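Guides > Feng Shui at Home > Bedroom

How to Place Your Bed in the Commanding Position

13 Jun 2020, by the Plirkon editor

Many readers write to us that they sleep badly after moving to a new home. Before you buy any crystal or bracelet, please look first at your bed. To move it costs nothing, and you can do it in one afternoon.

Step 1. Find the door line

Stand in the doorway and look straight into the room. The space directly in front of you is the door line. Your feet should not point along this line when you lie down. In my first apartment in Collen I slept this way for one winter, and I did not like it at all.

Step 2. Choose the wall

The head of the bed should touch a solid wall, and you should see the door from your pillow without turning your body. Usually this is the wall far from the door, a little to one side. Avoid the wall shared with the toilet, if you have the choice.

Step 3. Dress the head of the bed

Use two pillows of equal height for a couple, and one or two for a single person. Pale and earth colors are calm. Keep red for small things only, for example a ribbon or a candle.
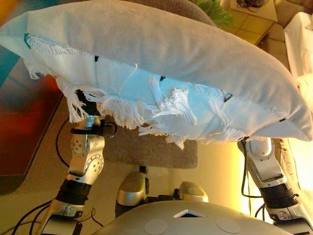 Step 4. Clear under the bed

Take out boxes, old shoes and papers. If you must store something there, let it be clean bed linen. My own bed has drawers, so I keep only blankets in them.

Step 5. Check the mirrors

A mirror should not reflect you while you sleep. If it is fixed on the closet door, hang a thin curtain in front of it at night.

Step 6. Wait before you change more

Sleep in the new position for a few weeks. I moved my bed in May and changed nothing else until the next month. If your room is too small for these rules, begin with steps 4 and 5, and put a solid headboard behind you.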